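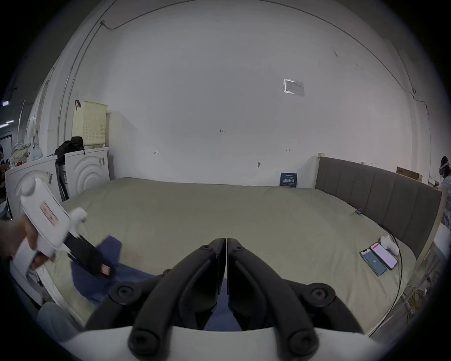 # How does a fitted sheet stay on?

You lie down. You roll over. You kick a bit. And the sheet is still there in the morning! How come?

Quick answer — elastic, and tucked corners. Longer answer, keep reading.

## Two kinds of sheet

A flat sheet is just a big rectangle of cloth. Nothing holds it except tucking.

A fitted sheet is different. It has 4 corners sewn into little pockets, like the corner of a box. Along the bottom edge there's elastic. Elastic is a stretchy band, same idea as the top of your socks. Pull it and it gets longer. Let go and it wants to be short again.

So when the sheet goes over the mattress, the elastic is stretched. It wants to shrink back. It can't, the mattress is in the way! So it squeezes, underneath, all night long.

## Why does it pop off sometimes?

Everybody has had this. You do the last corner and the first one goes *ping*.

- Sheet is too small for the mattress
- Mattress is too thick (the pockets aren't deep enough)
- Old elastic. It gets tired after lots of washes
- You've got it sideways. Very common!!

That last one — most beds are longer than they are wide. Turn the sheet the wrong way and it runs out of cloth on one side and goes baggy on the other. Look for a tag. On lots of sheets the tag goes at one particular corner, often the bottom right, but check the packet becuase makers don't all agree.

## Getting it smooth

Try this with a grown-up or a brother or sister. Two people is way easier.

1. Pull everything off the bed. Pillows, toys, clothes.
2. Find the long side of the sheet.
3. Hook one top corner. Go right under the mattress, not just over the edge.
4. Now the corner diagonal from it. Diagonal means straight across the middle, top left to bottom right.
5. Last two corners.
6. Smooth from the middle out to the sides with flat hands.

Why diagonal? The first two corners pull against each other, so the sheet stays put while you do the rest.

## What are wrinkles anyway?

Cotton is made of tiny fibers. When they get wet they can bend and slide about. If they dry all scrunched up, they stay scrunched. Thats a wrinkle. Take the sheet out of the machine soon after it stops and shake it, and you get fewer.

Same for clothes. A shirt left in a ball on the bed gets creases too, just from sitting there. Pick it up by the shoulders, give it a shake, lay it flat, smooth it. Then fold. A bed is great for this — big flat soft table, right height for most kids.

## Where did the word come from?

"Sheet" is a really old word. People have been saying it in some form for more than 100 years times ten. Spelled all sorts of ways before we settled on this one.

Fitted sheets are much newer. Before them it was flat sheets and a lot of tucking.

## Try it

Grab a rubber band and a book. Put the band round the book. Feel it grip? Now a thinner book, same band. Grips less. A really thin one, it slides right off.

Your sheet does the same thing. Thick mattress, tight sheet. Thin mattress, loose and wrinkly.

**Words to know**

*Elastic* — stretchy stuff that pulls back

*Fiber* — a very thin thread, lots of them make cloth

*Diagonal* — from one corner to the opposite one

*Crease* — a line where cloth got folded or squashed

Next one: why do socks go missing in the wash?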